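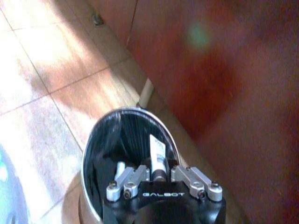 Skollville Neighbors Help Desk – Home and Appliances Group

Can a robot really clean a bathroom yet, or is it still a demo trick?
Posted by Rafia Satti, 9 Nov 2022

My brother-in-law wants us to go halves on a cleaning robot for the guest rooms at Kakakhel, which is our small rental place outside town. He has seen clips of one putting trash in a bathroom bin and he's sold. I am not. Our bathrooms have stone counters, soap bottles, little packets left by the sink, a bin on the floor, and guests who put an empty tube anywhere except in the bin. We pay a cleaner $900 a month and she does the lot, including hair in the drain. Has anyone here seen a machine do this kind of work start to finish, with no one standing next to it?

dustpan_lee
No. Save your money.

Prumthorpe Pete
I did maintenance in a 318-room hotel until September and we had vendors in all the time. Floor scrubbers are fine. They earn their keep in a hallway. A bathroom is another matter, and I would ask your brother-in-law what he thinks the chore is. Dropping a tube in a bin is the easy bit.

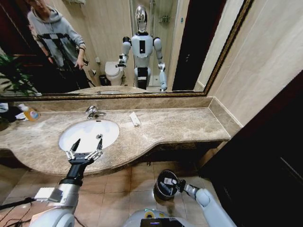 The hard part is everything that has to be lifted, wiped under and put back. Is that packet trash or did the guest leave it for later? Is the cloth dirty? Then you have the mirror, the faucet, the shower glass and behind the toilet, and a long counter on top of that. I never saw one machine do all of it, and every demo I went to had a person close by. Ask how often that person steps in. If the salesman changes the subject – ours did – you have your answer.

Also ask how long one bathroom takes. A decent housekeeper doesn't need 100 tries at anything.

marnie1047
Bit harsh, Pete. We have an Adumano floor mop and I love it, it does the kitchen every night! Wouldn't trust it near a toilet though. Maybe wait a few years? Or rent one for a week if they'll let you, and leave the bathroom the way a guest would, don't tidy up for it first.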